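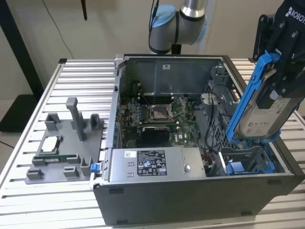

I have bought four desk lamps in my life and returned three of them, so please understand that I came to the Kivo clamp lamp with a bad attitude. My complaint is always the same. The light is fine for reading a paperback and useless the second you try to do anything small with your hands. And I do a lot of small stuff! Fixing up old computers is my winter hobby, and a Dell tower on its side with the side panel off is about the meanest test I can think of for a lamp. You've got a black case that eats light, a green board full of little parts, and then an open socket with the lever up and bare contacts that I would really rather not poke with a screwdriver. An overhead bulb puts my own head's shadow on all of it.

So, the Kivo. I've had it since March, which is long enough to get past the honeymoon and into the part where a thing starts to bug you. I paid full price at the lighting store in Parutville (the one next to the tire place, with the parking lot that's mostly potholes), and I walked in meaning to buy the Trindeso, because everybody online seems to love the Trindeso. More on that in a bit.

**The clamp**

Big, ugly, and I love it. It opens wide enough for my kitchen table, which has a silly thick edge that defeated my last clamp lamp completely. There's a rubber pad on each jaw and neither one has left a mark. The screw is a fat plastic knob you can turn with cold fingers. My one gripe is that the knob points straight down, right where my knee goes. I've hit it more times than I want to admit. Same bruise every time.

**The arm**

Two joints and a swivel head. You move it and it stays put, mostly. Pull it all the way out and the head starts to sag over an evening, so slowly you don't notice until you're hunched over like a shrimp wondering why your neck hurts. There's a little wing nut on the elbow to tighten it up. The instruction sheet doesn't mention the wing nut at all, and it took me until summer to find it. After I gave it a good twist the sagging pretty much quit, although now it squeaks when I fold it up.

**The light itself**

OK, this is the good part. The box says 1000 lumens and I have no way to check that, but it's bright, and more than that it's *wide*. The head is a long bar, so the light comes in from a bunch of angles at once and my hand doesn't throw one hard black shadow over whatever I'm working on. I can read tiny printing. I can thread a needle on the first or second try (I hem my own pants, I'm short). I did a 1403-piece jigsaw under it in the fall, a weird number for a puzzle, and I could tell the dark blue sky pieces from the dark blue lake pieces, which I could never do under the ceiling light.

You get a warm setting and a cool setting. I leave it on cool for work and warm for everything else. I wish there was one in the middle, because cool makes my kitchen look like a dentist's office and warm makes all the browns and reds run together. If you sort embroidery floss or paint models, try it in the store first.

**The dimmer**

Bad! It's a touch strip on top of the head, and it's way too touchy. I brush it every time I move the lamp and suddenly I'm at full blast with my eyes watering. It also forgets where you left it. Every single time you turn it on, it comes back at 100 percent, even at five in the morning when all you want is to find your coffee mug. A plain old dial would have been so much nicer, and cheaper to make too, I'd bet.

**What about the Trindeso?**

I tried it in the store, then borrowed one for a weekend from a neighbor down the hall. It's prettier, no contest. The arm moves like butter and the dimmer is a real knob. But the head is a small round disk, and you're right back to the one hard shadow, and the base is a weighted puck that takes up a dinner plate's worth of table. For a nightstand or a nice desk where you mainly look at papers, get that one. I'd put it in my living room tomorrow.

I also looked at the Amini, the cheap one with the gooseneck. The neck was already springing back on the floor model when I bent it, so I didn't look very long.

**Odds and ends**

- The cord is nice and long. It reaches my far outlet with slack left over.
- The power brick gets warm. Never hot, but warm enough that the cat found it.
- The head picks up dust like crazy. A damp cloth leaves streaks and a dry one works fine.
- Two-year warranty, but you have to mail in a card. With a stamp. I did it, grumbling.

I'd give it four stars out of five. Fix the dimmer and it's a five, and I'd forgive the knee thing. I'm thinking of getting a second one for the sewing machine if it goes on sale after the holidays, and if I do I'll mount it on the left so the knob can go after my other knee for a change.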